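Guide d'installation et d'usage du plateau Senau
Mirkico, accessoires pour coiffeuse
Révision du 17/10/2021

Section 4. Mise en place du pot et de la brosse

Vous avez terminé la section précédente : le plateau est à plat sur la table et les patins sont collés dessous. S'ils sont encore dans leur sachet, revenez en arrière. Un plateau sans patins glisse à la première brosse posée un peu vite, et le service après-vente connaît déjà l'histoire.

Cette section s'adresse à toutes les personnes qui partagent la coiffeuse, y compris celles qui ne lisent jamais les notices. Vous pouvez la leur résumer à voix haute.

4.1 Avant de commencer

Débarrassez le plateau. Les élastiques, les pinces orphelines et le ticket de caisse de la brosse n'ont rien à y faire pendant l'installation. Ils reviendront tout seuls.

Passez un chiffon doux légèrement humide, puis un chiffon sec. Le blanc est une couleur franche : il signale chaque cheveu avec une honnêteté que certains clients trouvent excessive.

ATTENTION. N'utilisez ni acétone ni dissolvant à ongles sur le plateau. Une goutte suffit à laisser une auréole mate, et la garantie ne couvre pas les manucures.

4.2 Placer le pot

1. Choisissez le côté de la table où vous vous asseyez. Tout ce qui suit se lit depuis cette place.

2. Posez le pot debout dans la moitié du fond, à peu près au centre. Devant, il serait dans vos coudes. Dans un coin, il finirait par accueillir des stylos.

3. Vérifiez qu'il repose bien à plat. S'il danse, regardez dessous avant d'accuser la table : neuf fois sur dix, il s'agit d'une épingle.

4. Asseyez-vous et tendez le bras sans vous pencher. Vous devez toucher le pot. Sinon, rapprochez-le de la largeur d'une main et recommencez.

NOTE. Le pot Ekar n'est ni vissé ni aimanté. Nous avons essayé l'aimant sur un prototype. Il attirait toutes les épingles de la pièce et les rendait une par une, avec réticence.

4.3 Prendre la brosse, l'approcher, la reposer
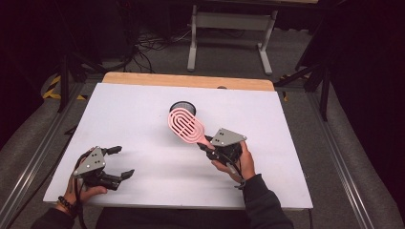 Le geste s'apprend en une minute et s'oublie le lendemain matin, quand on est en retard. Prenez la brosse par le manche et laissez la tête tranquille : les doigts posés sur les picots y déposent du gras, et les picots le rendent aux cheveux. Approchez-la ensuite tête en avant, légèrement relevée, comme la brosse rose dont la tête arrive juste devant le pot noir. À cette hauteur, vous voyez les deux objets en même temps et vous évitez le choc frontal, cause principale de pots couchés. Une tête ajourée comme celle-ci, toute en fentes allongées, laisse aussi apercevoir un peu de ce qu'il y a derrière. Les propriétaires de brosses pleines feront appel à leur mémoire.

1. Amenez la brosse au-dessus du plateau sans la faire traîner. Un manche qui racle ne laisse pas grand-chose le premier jour. Au mois de septembre suivant, on lit la trajectoire.

2. Décidez où elle va. Cette étape paraît superflue. L'essentiel du désordre d'une coiffeuse vient pourtant de brosses lâchées par des gens qui pensaient à autre chose.

3. Posez la tête d'abord, le manche ensuite. L'ordre inverse fait basculer certains modèles à tête lourde.

4. Lâchez. Attendez une seconde que la brosse ait fini de bouger avant de saisir le sèche-cheveux, dont le cordon adore les manches.

ATTENTION. Ne laissez jamais un fer à lisser chaud sur le plateau, même pour répondre au téléphone, même avec la ferme intention de faire court.

4.4 Choisir la position de repos

Deux écoles existent et nous ne souhaitons pas nous fâcher avec l'une d'elles.

Position debout. Elle convient aux brosses à manche droit et suppose un pot assez profond et ouvert sur le dessus. N'y forcez pas une brosse plus large que l'ouverture. Si le pot reçoit un insert, retirez d'abord l'insert ou passez à l'autre école. La position debout gagne de la place et donne à la coiffeuse un petit air de salon.

Position couchée. La brosse se pose à même le plateau, sur la gauche, en travers, le manche vers la droite. Un droitier la reprend sans retourner le poignet. Un gaucher inverse tout et a l'habitude.

Pour la position couchée, procédez comme suit :

1. Laissez le milieu du plateau libre. Vous en aurez besoin pour le miroir (section 5) et, plus souvent, pour le café.

2. Placez la brosse parallèlement au bord avant de la table. À vue d'œil, cela suffit. Berhanu Worku, qui a relu cette notice pour Mirkico, avait proposé un gabarit en carton. Il est resté dans un tiroir.

3. Contrôlez que le manche ne dépasse d'aucun côté. Un manche qui dépasse accroche les manches, ceux des pulls, et tout part au sol.
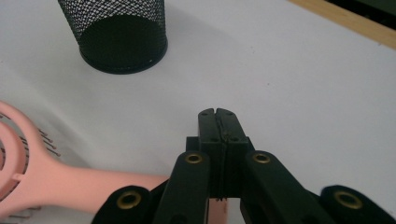 4. Essayez la position pendant quelques jours avant de la déclarer mauvaise. La main cherche encore l'ancienne place un certain temps, puis elle se résigne.

5. Si deux personnes se servent de la même coiffeuse, attribuez un côté à chacune. Nous fournissons des étiquettes. La négociation reste à votre charge.

NOTE. Une brosse fraîchement lavée ne se range dans aucune des deux positions. Couchez-la picots vers le bas sur une serviette, loin du plateau, et oubliez-la jusqu'au soir. Les brosses à coussinet gardent l'eau plus longtemps qu'elles ne l'avouent.

4.5 Nettoyage courant

Retirez les cheveux de la brosse avec le bout d'un peigne à queue, en partant du manche. Faites-le au-dessus d'une corbeille. Le faire au-dessus du plateau revient à changer les cheveux de support.

Retournez le pot une fois par mois. Vous y trouverez ce que vous cherchiez dans la salle de bains.

Pour les traces de laque, un chiffon et de l'eau tiède savonneuse suffisent, à condition de s'y prendre tôt. La laque ancienne demande de la patience et le nettoyant Odukoya, référence 314, vendu séparément. Appliquez-le sur le chiffon, jamais directement sur le plateau, et rincez.

ATTENTION. Pas d'éponge grattoir, quel que soit le côté. Le côté « doux » a déjà servi à autre chose, vous le savez très bien.

4.6 En cas de difficulté

Le plateau glisse quand je pose la brosse.
Contrôlez les patins. Un patin collé sur de la poussière tient à la poussière. Décollez, dégraissez, remplacez.

Le plateau sonne creux près d'un bord.
La table n'est pas tout à fait plane. Tournez le plateau d'un demi-tour. Si le bruit change de côté, c'est le plateau : écrivez-nous. S'il reste au même endroit, c'est la table, et nous compatissons.

Le pot tombe.
Il est trop près du passage, trop chargé, ou vous avez un chat. Pour les deux premiers cas, reportez-vous au point 4.2.

La brosse n'est jamais à sa place.
Interrogez les autres occupants du logement. Mirkico décline toute responsabilité quant aux réponses.

Le manche a laissé une trace colorée.
Certains plastiques souples déteignent sur une surface claire quand ils restent longtemps au même endroit, surtout au soleil. Essuyez sans attendre avec de l'eau savonneuse et déplacez la brosse de temps en temps. Si la trace résiste, posez le pot dessus.

4.7 Pièces de rechange

Les patins se commandent par sachet de 8. Vous en utiliserez 4, vous en perdrez quelques-uns et il en restera un, que vous retrouverez collé sous une chaussette. Le pot est disponible seul. Les étiquettes ne sont pas vendues à l'unité.

Passez à la section 5, Fixation du miroir. Prévoyez un tournevis plat et une deuxième personne de bonne humeur.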